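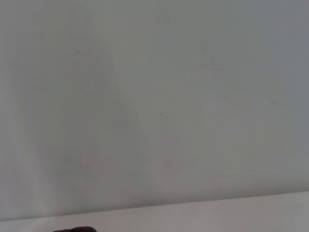
Gwion Gwilliam bought four tins for his back bedroom and wants it known that the colour looked pink at breakfast, grey by lunch and blue when he went up to draw the curtains. He has asked whether we sent him three different paints. We did not. It was Clallton Flat Wall Paint in Eynon all the way through, and he has since told us he rather likes it, although his wife still calls it pink.

Paint > Walls and ceilings > Flat finishes > Clallton Flat Wall Paint, Eynon

Search the shop Go Clear

Clallton Flat Wall Paint in Eynon

A pale grey-white for people who have held up a hundred little cards and would now like to get on with their lives. We have sold it from the Borkusbridge shop for longer than most of our brushes have lasted. It is a quiet colour. Put it behind a desk, a worktop or a bed and it will stay there and not join in.

Eynon leans a little cool in some lights and a little warm in others, so if you want a wall that is one exact shade from corner to corner, all day, you will need to paint it and then brick up the window. Near a lamp it goes softer. Near a large blue sofa it goes blue, and we can't take that back as a fault.

The finish is dead flat. It doesn't shine, and it is kind to old plaster, up to a point. A dent the size of a teacup will still be a dent the size of a teacup. Fill it first, sand it, and wipe off the dust with a damp cloth. Every year somebody paints over the dust.

Putting it on

Stir it for longer than you think. The good stuff settles at the bottom and the top inch on its own is more or less milk. Use a short or medium roller and work in strips from the top down, going back into the wet edge before it dries. Two coats over an old pale colour. Over red, or over whatever was going on in Lleucu Kneath's dining room, use our Cakbridge undercoat and then two coats, and be patient.

New plaster wants a thinned first coat. Ask at the counter if you haven't done it before, as the instructions on the tin were written by someone who had.

Leave it four hours between coats. It feels dry well before that, and if you go over it then the roller will lift it off in small curls, which you will be finding in the carpet until April.

Specks and marks

On a plain pale wall you will notice any speck there is. You may go months without seeing it and then see nothing else. Try a barely damp sponge once the paint has had a fortnight to harden, and dab - don't scrub. Scrubbing a flat finish polishes it, and then you have swapped a dot for a shiny patch the size of your hand. If it won't come off, touch it in with a small artist's brush and a drop from the same tin. Haf Pugh on our counter keeps hers in a jam jar with the room written on the lid.

Shadows are not covered by the guarantee. We do get asked.

Where not to use it

Bathrooms, behind the cooker, the bit of the hall where the bikes live. The Clallton wipeable version comes in Eynon too and costs more, though it has a slight sheen, and the two don't match if you put them side by side on one wall. Eleri Pumphrey tried it so that you needn't.

Sizes and codes

Tester pot, 100 ml
Small tin, 300 ml, for touching in
Full tin, in the shop or by van
Colour code 640, which is also on the lid

If you are buying more than one tin, check that the batch numbers match, or tip the lot into a big bucket and mix it before you start. Opened tins keep for years with the lid knocked down properly, and store them away from frost - a shed in Borkusbridge does not count.

Returns on unopened tins only. Montri Jaidee deals with van deliveries and would like the gate left unlocked.

Page last updated: March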